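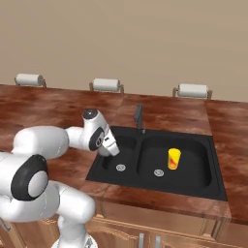
Lultthorpe Residents' Forum
Topic: Limescale on dark sinks

Posted by kahsay_lettings
Tenants in our building are asked to wipe sinks dry each evening. The water supply is hard, and white marks are more noticeable on black surfaces. Vinegar may be applied for 15 minutes, then rinsed off.

Reply from Trí Đào
I must disagree with respect to vinegar. Certain finishes dull with repeated use. Dish soap and a soft cloth are sufficient if used daily.

Reply from unit_55
We have used diluted vinegar for eight years without damage. The manufacturer's care sheet should settle the matter.

Reply from Trí Đào
Our care sheet prohibits it. Residents should consult their own.

Comments (2)

javlow_reader: Does this apply to faucets as well?

mb_lultthorpe: Please check the plating first. Ours wore through in January.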